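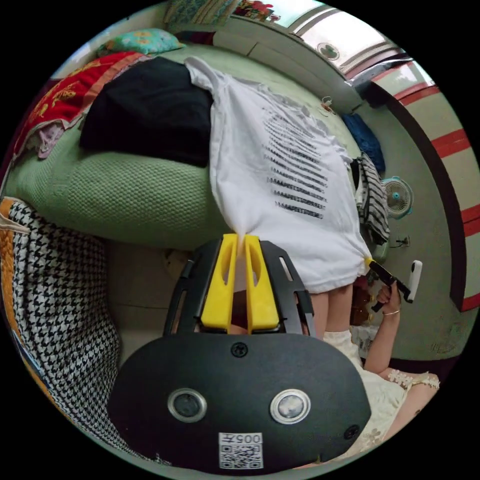 Part-Time Screen Printer and Order Packer
Rosenthal Shirt Works

Rosenthal Shirt Works prints short runs of T-shirts, tote bags and sweatshirts for bands, school clubs and small shops. We are looking for one part-time person to help in the print room and at the packing table. The job is open from October 2020 and will stay posted until we fill it.

Hours and pay
24 hours a week, spread over four days. Shifts start at 8:30 a.m. Pay is $16.50 an hour during training and $17.75 once you can run a two-color job alone. Overtime is rare outside of August, when the school orders come in. Paid sick time starts on your first day.

What you will do
Coat, expose and wash out screens. Load and unload shirts on the manual press. Check prints for pinholes, smears and crooked placement before they go down the dryer. Mix ink to match a swatch. Fold, bag and label finished orders. Clean screens and squeegees at the end of the shift. Everyone takes a turn sweeping.

Most of our orders are small. The biggest one last year was 2,042 shirts, and we had a month to do it. A normal job is 33 pieces, often in five sizes, so you need to be careful with paperwork and counting.

A good part of the work is type. Customers send us stacked lettering, repeated lines and words laid over each other, and you have to be able to tell a design that is meant to look blurred from a screen that has slipped. 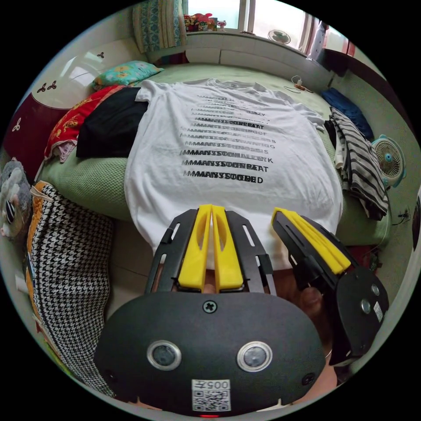 White tee with overlapping black lettering on the front.

What we need from you
You can stand for most of a shift and lift a 40-pound carton. You can read a job ticket and ask when something on it looks wrong. You have normal color vision or can work around it with our swatch books. Printing experience of any kind is helpful, including classes or printing at home. If you have none, we will train you for 3 weeks with pay.

The shop is warm in summer and the dryer is loud. We supply gloves, aprons and ear protection. Closed shoes are required. There is bike parking in back and street parking out front. The building has two steps at the entrance and a level door on the loading side.

How to apply
Send a resume or a short letter to Chun-yin Kong, print room manager, through the contact form on our website, or drop it off at the front counter before 4 p.m. If you have printed anything yourself, bring it along. We will ask you to come in for a paid two-hour trial before we make an offer. Please include the names of two people we can call.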